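Notes for the Grurnthorpe evening, can machines do the chores yet

(Slides on the laptop, notes on paper. Don't read these out word for word, you did that at Trandcombe and people noticed.)

Right, get going while they're still finding seats. Start with the hands-up. Who has a robot vacuum? Keep your hand up if you have to tidy the floor before you switch it on. Wait for the laugh. That's more or less my whole talk, so anybody who needs the early bus can go now!

Then the dishwasher bit. We've had a machine that washes plates for longer than I've been alive, and the job left over for us is picking up a greasy fork and finding it a slot. Washing was the easy half. Picking up, turning over, putting down, that's where the trouble lives, and it's the same in a kitchen and in a workshop. Say "workshop" clearly because that's where we're off to next.

A bit about me, keep it short. I mend and strip computers for a living, with a sideline in grumbling. The bench is in a unit on the Stomex estate, behind the tyre place. Old office machines come in by the pallet, and my job is to get the useful bits out, test them, and send the rest for metal. Last year we put 3310 desktops through. I had 3000 in my head as the target and I was very pleased with myself. (Pause for applause, there won't be any.)

So when somebody says a machine will be doing my job soon, I take an interest. I'm not against it. My thumbs would be delighted. But I want to talk about what the job is like when you're leaning over it. Next slide.

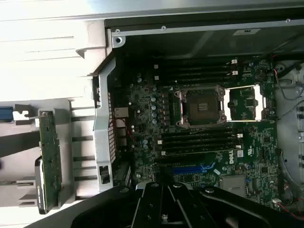 Could a robot strip an old desktop computer from start to finish today?

On a single model it has been set up for, it might manage a good part of the job, but a mixed pallet of old machines still needs a person to deal with the surprises.

Leave that up on the screen and talk round it. It's a Dell, the memory's out and the processor socket is open and empty. People who've never had the lid off one always go quiet at this point, I like that. Ask them which bit they'd be scared to touch. Somebody will say all of it.

The answer is the socket. On boards like these the contacts are tiny, and if you drag a sleeve or a screwdriver across them you can write the board off. My first year I did it with a cuff button. You learn to keep your hands high and come straight down, and I couldn't tell you how I learnt it, it's just in my arms now. Try writing that down for a machine.

Memory is easier. Push the latch, the stick lifts, out it comes, and a gripper ought to be good at that. Except when the latch is stiff, or it's snapped, or there's fluff packed in the slot. I can feel a latch getting ready to break. It goes a bit mushy. (Do the thumb gesture.)

Then cables. Oh, cables. Spend a minute here, it's the best bit. A screw stays where you left it. A cable doesn't. You move one and it springs back over the thing you wanted, and every machine has been tucked and bundled slightly differently by whoever was in there last. If you want to make a robot engineer sigh, say the word "ribbon".

Tell the Vondráček story. They had a demo cell at the trade day, Tuesday afternoon, taking drives out of trays. Lovely to watch, very smooth. It did 16 in a row without a hitch and I was properly impressed, I'll admit it. Then they gave it one with a bent tray and it stood there waiting for help. Fair play to them, they left it running with everyone looking. I went home thinking the straight trays could be gone from my bench quite soon and the bent ones would be mine until I retire.

Link back to the house. A bent tray is a sock inside out. It's a pan with another pan stuck in it. Homes are full of bent trays, and I think that's why I'd expect a robot on my bench well before one does my ironing.

If there's time, read out the list of things I've found inside cases. Skip the sandwich one if there are children in.

Finish on slide 52, the one with the contact details, and ask who's brought something that needs fixing. Kettle's at the back. Chairs need stacking by nine.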